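Two weeks into showing a robot how to fold dish towels by hand, and I have thoughts, so settle in with me for a minute.

I came over to Cenberg from a desk job in July, and I figured the teaching part would be like teaching a kid. You know, do it once slowly, do it again, and off they go! Well, no. Our goal is 80 good folds per towel style, and a good fold means I didn't pause to scratch my nose in the middle.
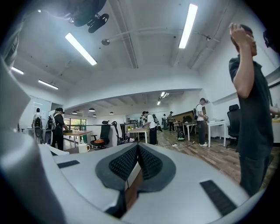

What I love is how quickly you notice your own hands. I always grab the left corner first (no idea why, my mother did it too, I think) and by the second afternoon every fold I had recorded started on the left. So now I make myself switch sides, and it feels like brushing my teeth with the wrong hand.

We tried remote control before this, on the older Prisex setup. Driving an arm from across the room with two joysticks is a lovely way to find out how much you rely on feeling the cloth. I managed 40 folds in the time it takes me to do a whole style by hand, and a good many of those looked more like a burrito.
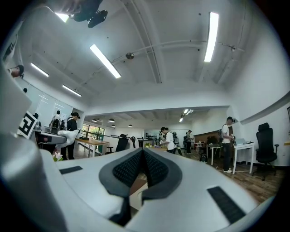 Hashmi wrote back to ask if the sloppy folds get thrown out, or if the robot should see a few of those too.

Such a good question, and we go back and forth on it! I keep the ones where I fumbled and then fixed it, and I toss the ones where I gave up. A robot is going to fumble too, bless it, and I'd like it to have seen a way out.

Pillowcases are next. Send me your folding tricks, please, I'm running low.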